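# Chapter 4: Planning the Purchase of a Robot Work Cell

Most first budgets for robot equipment contain one large number, the price of the arm, and a line below it marked "other." In this chapter we work through what belongs in "other." By the end you should be able to draft an equipment plan that a purchasing office can read without calling you, and to spot the lines missing from someone else's plan.

We follow one purchase through the whole chapter. Stasitley is a small company that packs gift boxes and novelty items for shops. Its operations manager, Anjana Chowdhury, was asked to find out whether small robot arms could handle mixed goods that change from week to week. She had a fixed sum to spend, a bench in a back room, and until the end of February to report.

## 4.1 Start with the task

Chowdhury's first draft listed three models of arm and their prices. Her finance lead, Esther Mabula, sent it back with one question: what will the arms pick up? The second draft began with a list of goods. Some were stiff and light, some were soft pouches, and some were small enough to roll off the bench. Only after that did the draft turn to reach, payload, and gripper width.

The order matters when money is limited. A gripper that opens too little rules out part of the task, however good the arm behind it may be. An arm with more payload than the goods require ties up money that could pay for spare fingers, a second power supply, or training.

Chowdhury also had to choose between one larger arm and two smaller ones. She chose two smaller arms from a supplier called Flarance, mounted on a shared rail, so that one could hold an item while the other worked on it. This added a second controller and a second set of cables to the budget. It also doubled the number of wear parts to keep in stock.

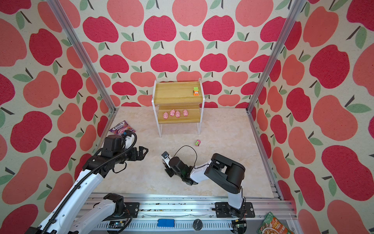
**Figure 4.1** A two-arm cell with both bases on one aluminum rail. The test goods include toy figures on a two-tier shelf and a glossy candy bag on the floor.

Count the purchases behind a cell like the one in Figure 4.1 and the arms are only the start. The rail is a purchase. So are the upright posts, the wall covering, the floor surface, and the shelf. Cable sleeves and small circuit boards are cheap, but a missing one can hold up the work as surely as a missing arm. Test goods cost money too, and packaged ones get crushed or torn and have to be replaced.

## 4.2 Four groups of cost

We sort costs into four groups. The names vary from company to company, but the groups should appear in every plan.

- **Main equipment:** arms, grippers, controllers, cameras.
- **Structure:** rail, frame, walls, work surface, lighting, guards.
- **Setup:** delivery, assembly, wiring, calibration, staff hours.
- **Running costs:** wear parts, test goods, software fees, repair.

Stasitley's plan allowed 60 staff hours for setup. The log showed 86. Most of the overrun went to cable routing, which no one had listed as a job. Mabula now asks for a separate cable line in every equipment request.

She also set a rule for small items. Anything under $1,000 could be bought from a single quote, while anything above that needed 2 quotes in writing. The frame parts came from Bañuelos, a local metal shop, on a single quote. The arms did not qualify, and Chowdhury asked both Flarance and a competing supplier, Puder, to price the same list of parts, including spares and delivery.

## 4.3 Reading a quote

The two quotes looked far apart at first. Puder's total was lower, but it left out the grippers and charged separately for delivery. Once both quotes were put on the same basis, the gap was small, and the decision came down to how quickly each supplier could ship a replacement joint.

Before comparing any totals, rewrite each quote in the four groups given in Section 4.2. Mark every blank space and ask the supplier to fill it. Table 4.1, on the next page, shows the form Chowdhury used.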